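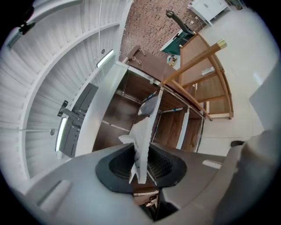 Figure 3. White cloth held between the two finger pads of a hand-held gripper.

4.2 Completion acceptance by prefix length

We logged query completions on the Tuvutton search page during August. The log holds 1,000 sessions, drawn at random from users who had left suggestions turned on. A session was kept if at least one suggestion list was shown before the query was sent.

Acceptance was low for prefixes of one character and rose sharply at the third. Past the end of the first full word it leveled off. Household queries ("how to fold", "how to get wax out of") reached the plateau earlier than queries containing a place name, where the ranker often placed Drendale above Zovside regardless of the user's region.

Two annotators, Savchuk and Dovhaniuk, labeled each accepted completion as matching or changing the intent of the typed prefix. Disagreements were settled by Zinchenko. Completions that changed intent were accepted mostly from the top 2 positions in the list, in line with the position bias described by Furtado and Chornovol. Session times were not used in this analysis.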